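From: Châu Phùng
To: Clirkthorpe home storage list
Subject: Re: clear boxes for small things, which kind?

Dear all,

I read Cường's question on Thursday and I wanted to think before I answer. I have used the frosted kind of box for the sewing and repair things for a long time, so I can say a little. Four pictures are here, between my greeting and my answer.

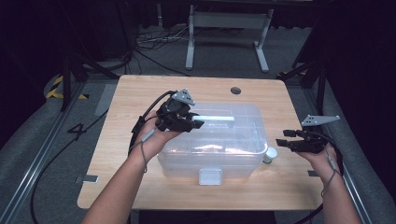
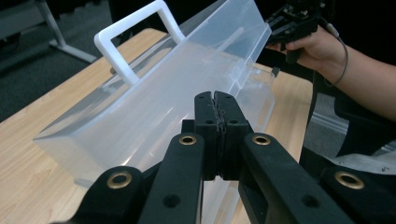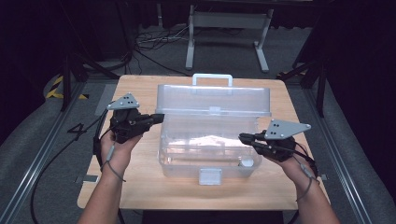
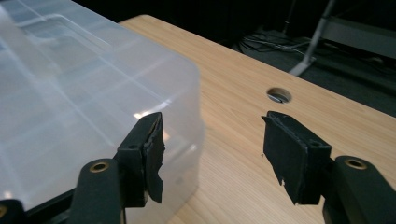 Cường Văn wrote:
> I want to buy boxes for buttons, thread and small tools.
> My wife prefers the clear ones, I prefer the Drellard
> tins because they are stronger. Is it a problem if the
> plastic is not fully clear? And do you put small jars
> inside the box, or only loose things?

For me it is not a problem. Through frosted plastic you can not read a label, but you see a shape and a color, and usually this is enough to choose the right box from the shelf. If you need to read, put a paper label on the short side, because the lid is hidden when you stack them.

About the jars: yes, I put them inside. My buttons are in small jars from Resik, maybe 30 buttons in each, and the pins are in another. Loose buttons always go to the corners and I lose patience with them.

The tins are strong, I agree, but I had two and they became rusty in my basement. I would keep them for the heavy tools only.

One more question from my side - does anyone know if the shop on Pugh Street still sells spare latches? Mine broke in August and I close that box with a rubber band.

Best regards,
Châu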